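Zudeck Grasp Planner Review: Good Plans, Thin Logs

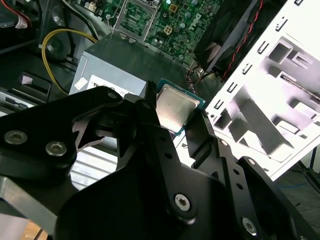 Wrist camera view with a processor in the gripper, above the power supply in a Dell desktop.

Zudeck is a grasp and motion planner for small arms. You give it a camera feed, a rough model of the part and a goal pose, and it returns a grasp, an approach path and a force limit. I have been using it since August on a desktop teardown cell, mostly for pulling processors and memory. Before that we ran Majimbun, so most of my comparisons are to that.

Setup took one afternoon. The installer found our arm driver without trouble, but the hand-eye calibration tool wanted 96 poses and stopped twice with no message. Maeve Ó Flaithearta, who looks after our cell software, traced it to a timeout in the camera node. Raising the value in the config file fixed it. The manual doesn't mention that setting.

Grasp planning is the best part. A processor is a hard thing to hold, with a flat metal lid, a thin green edge and not much room for fingers. Majimbun liked to center the grasp on the lid and then complain about clearance. Zudeck is happy to take a tilted hold with one finger high on one side and the other low on the opposite side, and it checks that grasp against the rest of the case before it moves. In an open case with a drive cage on one side and loose cables on the other, that check matters a lot.

Cables are still a weak point. The planner treats them as solid obstacles, so a single wire across the opening can send the arm on a long detour. You can mark a region as soft, but only by typing in box corners. I would like to draw it on the camera view.

Perception is fair. Worn or scuffed lids were found as reliably as clean ones. Bright sheet metal was worse – with the lamp on one side, the depth estimate on the cage drifted enough that I turned exposure down and added a 3 mm margin.

The logs need work. You get 3000 lines for one pick and no way to filter by stage. Sutrisno Santoso wrote us a small script that splits them into perception, planning and control, and I now run it after every failed pick. Atik, the replay viewer sold with the package, plays back the joint path but doesn't show which grasp candidates were rejected or why.

Replanning is quick enough that I stopped watching the timer. The controller plugin holds its force limit well and the default of 100 Hz suited our arm.

I'd buy it again for the grasp planner. If your parts sit in open trays with nothing around them, Flosix costs less and is easier to set up.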